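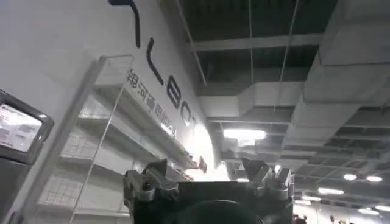
Chapter 4
Rules for the Gripper and the Space Around It

After this chapter the reader should be able to write a short operating rule for a mobile robot with two arms, to decide where its working area ends, and to fill in the record sheet in Annex B.

4.1 Why the arm alone is never certified

Students often ask which standard makes a robot "safe". The question is natural, but it is put in the wrong way. An arm as it leaves the factory is an incomplete machine. It has no tool, no task and no neighbors. The safety assessment belongs to the application, that is, to the arm together with its gripper, the object it handles, and the people who may walk past. If you change the fingertips, you have a different application, and the assessment must be opened again.

In the Pultano training hall, where I taught the first version of this course in June, we had one binder for the arms and one for the tools. When a tool was exchanged, the two binders did not always agree. Bonifacio Llorente, then responsible for the hall, put an end to this with a simple rule: the sheet travels with the gripper, and a gripper without its sheet is not mounted. We keep his rule in this book.

4.2 Tasks with household appliances

A washing machine looks like an easy object. It is heavy, it stands still, and its position is known. For the person who writes the rules it is less easy. The door swings, so the space it needs must be added to the working area. The handle can trap a fingertip. Two arms that work at one door may also meet each other, and many operating rules written by beginners speak only of collisions between robot and human.
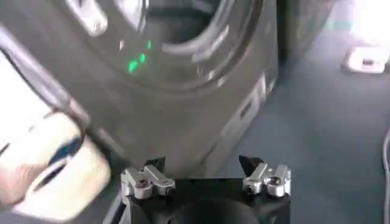
Figure 4.1 Gripper in front of a front-loading washing machine, with part of the second arm at left.

Before the first motion toward an appliance, the operator checks the following points and signs for them:

The door can be opened fully by hand.
Cables on the floor are outside the path of the base, or are covered.
Both fingertips are tight and of the type written on the sheet.
The second arm has a parked position, and this position is entered in the program.
The emergency stop was tested in this shift.

The fourth point is the one most often left blank. In the Loureiro exercise set, which we use again in Chapter 6, the reader will find 12 completed sheets and can see how different operators have solved it.

4.3 Speed, force and distance

The three quantities are connected. A lower speed permits a shorter distance to people, and a limited force permits, under certain conditions, contact. The conditions must be written down - it is not enough that the operator knows them. For the exercises in this chapter we set the boundary at 2,000 mm from the base, and inside 600 mm of an appliance the arm moves only at reduced speed. These are teaching values. They do not replace the calculation in Section 4.5, where stopping time enters.

The Wunov worksheet for this calculation was corrected on 05/12/2025. Older copies have an error in the second line and should not be used.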